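Teil 2: Vormachen mit dem Handgreifer

Letztes Mal haben wir den Arm ferngesteuert, und ich fand das, ehrlich gesagt, ziemlich zäh! Heute nehmt ihr den Greifer selbst in die Hand und macht die Aufgabe einfach vor. Stoff ist dabei gemein – er knüllt sich, verdreht sich und liegt jedes Mal anders.
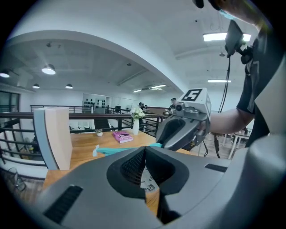 Abb. 2: Greifer mit Marker, die Backen um ein türkisfarbenes Tuch geschlossen.

Plant pro Gruppe etwa 60 Durchgänge ein, bei mir waren am Ende 51 brauchbar (die anderen waren schlicht zu hektisch). Also langsam greifen, kurz halten, dann erst ziehen, und den Marker bitte nicht mit der Hand verdecken. Fragen zur Auswertung gern an Pei-shan Liao, die Daten kommen bis Ende Juli in den Ordner Fala.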